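Drindholm folding table, 4 months in

Bought this in May for the spare room. Wanted something I could sew on, eat on, shove against a wall when my sister visits. The Salazar one was nicer but out of stock forever.

Setup
25 minutes, 2 people. Igor Danko from next door held the legs, I did the bolts. One hole was drilled a bit off so we had to lean on it. Instructions are fine, tiny print tho.

Daily use
Solid. Sewing machine at full speed and no wobble. Top marks easily, use a mat!! Coffee ring from week one is still there. Folding it takes two hands and a knee, wich gets old.

Floor and walls
Rubber feet left gray smudges on my vinyl, felt pads fixed it. Measure your baseboards before you order. Mine stick out so the table never sits flush and pins drop down the gap. Same deal anywhere with trim along the walls.

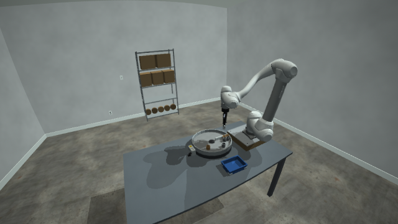
Would I buy again
Yes, on sale. Not at full price. 4 stars, one off for the bad hole and slow email replies.

Jeptoo Mussa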